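Dinaleo 60 Stackable Storage Bin, Gray

Item 1134
Made by Lirkura
Sold singly or in a set of 12

If you've ever tried to get a garage under control, you already know how fast the small bins multiply. The Dinaleo 60 is for everything that never fit in those: the soccer balls, the bag of potting soil, the extension cords, the boots that come off at the back door. It's a big, plain, open-topped bin and we love it.

The name comes from the volume, 60 liters. That's enough for a winter's worth of coats and gloves (we tried it with ours, and there was still room for the sled rope), and two people can still carry it up a flight of stairs when it's full of clothes. Fill it with books and you'll want a hand truck.

What we like most is the shape. The sides lean out a little as they go up, so empty bins nest inside each other and a whole set takes up one corner of the basement. Turn a bin end for end and it stacks on the one beneath instead! The rim rolls outward all the way around, so there's something to grab wherever you happen to be standing, and it's comfortable even in work gloves.
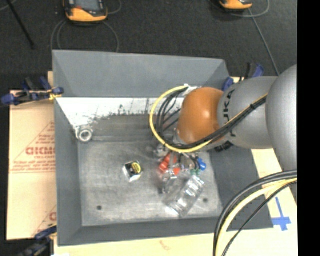 Gray bins take scuffs and scratches in daily use.

The plastic is a solid color all the way through, with no coating to peel. Scratches will show up over time, mostly on the floor of the bin, and they don't change how it works. For a quick cleanup, use warm water, dish soap and a soft brush. Muddy garden bins can go out on the driveway and get the hose. Please skip the scouring powder, which leaves the surface rougher and gives dirt more to hold on to.

Good to know before you order

Lids are separate. The flat lid (Lalladmont, gray or clear) snaps on at the short ends and can carry another bin on top. The hinged lid is a better pick for a mudroom or a porch, where you're in and out all day.

The Dinaleo 60 fits the Kristiansen shelf in the wide size, two bins to a shelf. It does not fit the narrow one. Measure your shelf first if you have an older Kristiansen, as the uprights used to sit closer together.

Outside length is 61 cm at the rim. The base is shorter, so go by the rim when you're planning a closet.

It's fine in an unheated shed. Keep it away from wood stoves and space heaters.

Not meant for storing loose food. Sealed bags of pet kibble or birdseed are fine.

Label holders clip over the rim and come in packs of 12. Paper inserts are included, and pencil works better on them than marker.

Orders placed before noon on Friday go out the same day.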